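Urkum workshop notebook
2022-06-26, linen handling, entry by Iulian Costache

Sunday shift, so the laundry side was quiet and I had time to go through the folding figures with Fatemeh. The Rusu folder has now done 796 pieces since we moved it next to the drying room. Target for the trial was 800, so we'll pass that on the first load tomorrow. 16 pieces came out badly enough to be redone by hand, and 11 of those were pillowcases with the flap turned inside out. Flat sheets are fine.

The bigger change is in the rooms. Making up beds is still hand work, and since the folder went in Erlinda's team gets the linen earlier and spends more of the shift there. She says her shoulders are better for not folding, but she misses the hour sitting down with the others. Hugo has the opposite complaint: he now feeds the machine all morning and talks to no one. I have written down both.

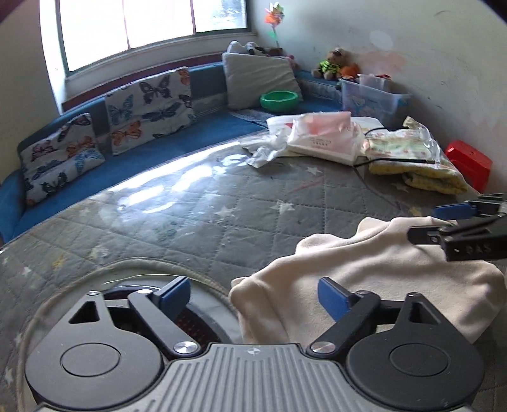

Page last changed: August 2022, M. Chiriac

Soft cloth on a quilted cover is a harder job than anything the folder gets. The fold has to be found first, and a crumpled piece doesn't show where its corners are. With two grippers, one can pinch the top of the cloth while the other works lower down. Bagged blankets and pillows need clearing to the far side before starting, and cords want to be off the mattress altogether.

Margareta asked whether Lornow should get a folder too. My view is to sort out the rota first. Feeding should swap every two hours, and Hugo should have some room work if he wants it.

To do:
Ask Flokden for the guide plate for pillowcases.
Write up the redo pile by type.
Talk to Erlinda about break times before the new rota goes up.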